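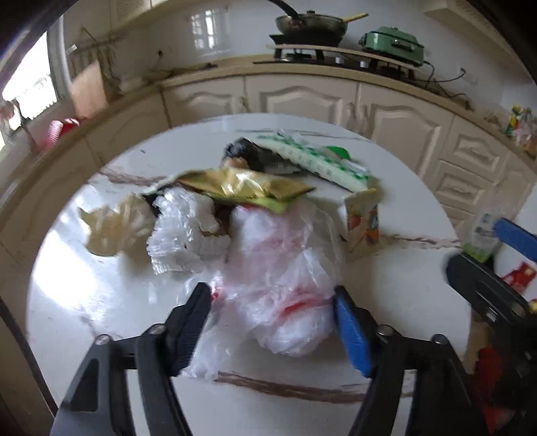
Thread · Werkstatt & Fehlersuche

1/ So, ihr Lieben, es wird wieder ein längerer Faden, holt euch was zu trinken. Viele von euch haben gefragt, warum es hier im Januar so still war. Die kurze Antwort: Greifer hat Tüte festgehalten und nicht mehr losgelassen. Die lange Antwort kommt jetzt, und sie hat mich ein paar Nächte gekostet.

2/ Für alle, die neu dabei sind: Wir bringen im Projekt Gollis einem zweiarmigen System bei, Verpackungsmüll vom Tisch zu räumen. Dafür nimmt man erst mal selbst zwei Handgreifer und macht es vor, wieder und wieder, in Küchen, die aussehen, wie Küchen eben aussehen. Runder weißer Tisch, ein Haufen Tüten und Papierchen in der Mitte, hinten der Herd mit dem Wok drauf. Bis dahin alles schön.

3/ Unsere Greifer kommen von Nikar, und ich mag sie wirklich gern, das möchte ich vorweg sagen, bevor das hier wie eine Abrechnung klingt. Schwarze Backen, die sich wie ein V öffnen, auf der Griffseite ein blaues Gummipolster. Liegt gut in der Hand, auch nach zwei Stunden noch. Also meistens.

4/ Der Fehler kam bei Durchgang 532. Dünne Plastiktüte, weiß mit rotem Aufdruck, so eine, wie sie bei euch vermutlich auch unter der Spüle wohnt. Gegriffen, angehoben, Backen auf — und die Tüte blieb einfach hängen. Ich hab geschüttelt. Ich hab noch mal geschüttelt. Dann hab ich sie mit der anderen Hand abgezupft und weitergemacht, und das war, wie ich heute weiß, mein erster dummer Fehler.

5/ Wer so etwas von Hand abzupft und die Aufnahme nicht verwirft, der bringt der Maschine nämlich das Abzupfen bei. Oder schlimmer: irgendwas Halbes. Die Software hatte an der Stelle »abgelegt« notiert, weil die Backen laut Sensor offen waren. Offen waren sie ja auch! Nur hing halt noch eine Tüte dran.

6/ Ich dachte zuerst an statische Aufladung. Heizungsluft, trockene Küche, Folie, das passt doch alles wunderbar zusammen. Also feuchtes Tuch, Polster abgewischt, Raum gelüftet, neuer Versuch. Drei Tüten gingen gut, bei der vierten hing wieder eine fest. Ich war so überzeugt von meiner Theorie, dass ich noch einen halben Abend daran festgehalten habe. (Ja, so wie der Greifer an der Tüte. Ich weiß.)

7/ Dann kam die zweite Sache, und die war weniger lustig. Beim Probelauf mit den richtigen Armen, drüben in der Halle in Brerach, hat der linke Arm eine Tüte gegriffen, sie »abgelegt« und ist mit dem ganzen Ding weiter zum nächsten Griff gefahren. Die lose Folie hat sich dabei ums Gelenk gewickelt. Der Arm hat gegen den Widerstand gedrückt, die Kraftbegrenzung kam zu spät, und ein Getränkekarton ist quer durch die Halle geflogen.

8/ Verletzt wurde zum Glück kein Mensch. Der Abstand hat gestimmt und der Not-Halt hat sofort reagiert, als ich draufgehauen habe. Ich will es trotzdem nicht kleinreden. Ein Arm, der glaubt, er habe nichts in der Hand, rechnet mit falschen Kräften und mit falschen Wegen. Bei einer Chipstüte ist das ein Ärgernis. Bei einem Glas oder einem Kabel möchte ich nicht danebenstehen.

9/ Also Arme aus, Sperre dran, und zurück in die Küche mit den Handgreifern. Ich habe mir den ganzen Tisch noch mal so vollgelegt wie immer: zerknüllte Klarsichttüte, goldglänzende Snackverpackung, die lange weiße Packung mit dem grünen Muster, ein kleiner Karton mit buntem Aufdruck. Und dann ganz langsam gegriffen, Stück für Stück, und nach jedem Öffnen nachgeschaut, was da zwischen den Backen los ist.

10/ Ergebnis nach einem sehr langen Nachmittag: Bei allem, was etwas steifer ist, lässt der Greifer sauber los. Bei den dünnen Tüten schiebt sich beim Zudrücken manchmal eine Falte in den Spalt hinter dem Polster. Geht die Backe auf, klemmt die Falte dort weiter. Mit Statik hatte das überhaupt nichts zu tun. Ich habe mich bei der Heizung entschuldigt.

11/ Und warum erst jetzt, nach so vielen Durchgängen? Das Polster hatte sich an der unteren Kante gelöst, ganz wenig, man sieht es kaum. Mit dem Fingernagel merkt man es sofort. Bei Polishchuk, wo wir unsere Ersatzteile bestellen, war man am Telefon ausgesprochen geduldig mit mir und meinte, man solle den Kleber bei viel Folienkontakt öfter prüfen. Stand im Beiblatt. Seite 2. Ich habe Seite 2 nicht gelesen.

12/ Jetzt kam der unangenehme Teil, nämlich die Daten. Wir hatten insgesamt 1951 Aufnahmen im Bestand, und ich wusste nicht, seit wann die Kante lose war. Also alles mit dünner Folie noch einmal angeschaut, Kanne Tee, Decke um die Schultern, immer nur die Stellen, an denen sich die Backen öffnen. Wenn ich die Augen zumache, sehe ich heute noch Tüten.

13/ 27 Aufnahmen waren faul. Das klingt nach wenig, und ich hab mich im ersten Moment auch gefreut! Aber sie zeigen fast alle dieselbe Bewegung: öffnen, kurz schütteln, mit der anderen Seite nachhelfen. So ein Muster lernt das Modell leider sehr bereitwillig. Sie sind jetzt raus und liegen in einem eigenen Ordner, den ich liebevoll »Klebetüten« genannt habe.

14/ Was wir geändert haben, falls es jemand von euch brauchen kann: Polster vor jeder Sitzung mit dem Fingernagel abfahren, einmal rundherum. »Abgelegt« gilt nur noch, wenn auch das Kamerabild zwischen den Backen frei ist. Und wer etwas von Hand abzupft, bricht die Aufnahme ab und fängt neu an, auch wenn es der letzte Griff vor Feierabend war. Gerade dann.

15/ Bei den Armen ist die Kraftgrenze nach dem Ablegen deutlich runtergesetzt, und sie warten einen Moment, bevor sie weiterfahren. Das macht sie langsamer, und ich höre schon, dass das manche von euch schade finden. Ich finde es im Moment sehr beruhigend, einem langsamen Roboter zuzusehen.

16/ Noch offen: Was tun bei durchsichtiger Folie? Die Kamera sieht sie schlecht, vor allem wenn vom Fenster viel Licht reinkommt und der Tisch selbst schon glänzt. Da meldet die neue Prüfung gern mal »frei«, obwohl noch ein Zipfel drinhängt. Bis das gelöst ist, fahren die Arme nicht mit Klarsichttüten. Wer Erfahrung mit seitlichem Licht oder einem Drucksensor hinterm Polster hat — bitte, bitte melden, ich lese wirklich alles.

17/ Die neuen Polster sind inzwischen drauf und riechen noch nach Kleber. Morgen früh um acht geht es mit der nächsten Runde weiter, erst von Hand, die Arme bleiben noch gesperrt. Danke fürs Durchhalten bis hierher, und falls bei euch auch so ein Nikar-Greifer im Regal liegt: einmal kurz mit dem Fingernagel an die Unterkante, mir zuliebe.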